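Magazine > Politics > Local Government > Long Reads

The count at Butmont finished a little before two in the morning, and when the returning officer read out the numbers she had to do it twice, as the microphone in the sports hall had been switched off at the wall. The question on the ballot had been a simple one. Should the town keep its elected mayor, or go back to being run by a council leader chosen by the other councillors? The mayoralty survived by 704 votes, which sounds comfortable enough until you remember how many people in Butmont stayed at home that evening with the curtains drawn and the kettle on.

I had gone up in April, when the campaign was still mostly a matter of window posters and grumbling in the bakery queue, and I went back for the vote itself. Both times I stayed above the old chandler's on Ocampo Street, where the breakfasts are enormous and the landlady has opinions on all of it (the council, the bypass, the bins, the price of butter) and will share them with you before you have properly sat down. I liked her enormously, and I never did find out which way she voted.

Leonora Quiambao has been mayor for two terms. She is a tall, soft-spoken woman who used to teach geography, and she still has the habit of drawing a little map on whatever paper is nearest when she wants to explain something. For me she drew the river, the estate at Brekeo on the far bank, and the bridge between them, which she got built after years in which one plan after another had sunk somewhere between the planning office and the finance office. "People knew whose door to knock on," she told me. "They still do. They knock on it at teatime, mostly."

Her opponents don't quarrel much with the bridge. What bothers them is the way it came about, with the contract settled in her office and the councillors told afterwards. Renato Aquino, who led the campaign to scrap the post, walked me across it one drizzly afternoon, stopping every few yards to greet somebody or other, and admitted quite cheerfully that he uses it every day. His complaint is that the scrutiny meetings have become a formality, and that a town which gets used to one person deciding things will find it hard to get out of the habit when a worse person comes along.
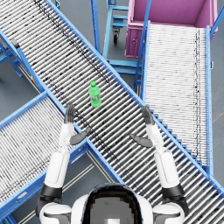
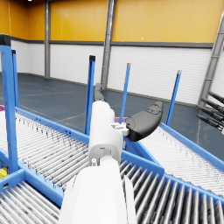
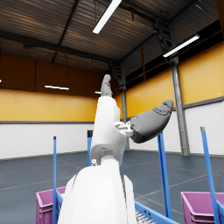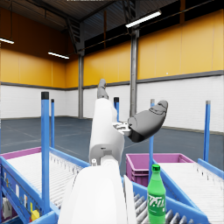 Can councillors overrule an elected mayor in Butmont?

They can reject the annual budget, but only if two-thirds of them vote together, and on most everyday decisions the mayor has the final word.

That two-thirds rule came up in nearly every conversation I had. Kerttu Saarela, who sits as an independent for the hillside wards, has tried to use it twice and fallen short both times, and she spoke of those evenings with the weary fondness of someone remembering a wet camping holiday. She would have kept the mayor and lowered the bar to a plain majority. There was no box for that on the ballot paper, and she told me she stood in the booth for a good long while before she marked it.

Over in Parnix, the next town along the valley, they gave up their own mayor some years ago and went back to a leader and cabinet. I took the bus there (a lovely ride, if you don't mind the bends) to ask whether anyone had noticed the difference. Encarnación Zabala, who runs the advice centre behind the market, thought the meetings had grown longer and the rows quieter. Her clients, she said, mostly want to know why the housing list doesn't move, and the list hasn't moved under either system.

Back in Butmont the mayor has promised to publish her office's contracts within 100 days, and Aquino has said he'll be reading every one of them. The next scrutiny meeting is in the upstairs room at the library, and for once they have had to send out for more chairs.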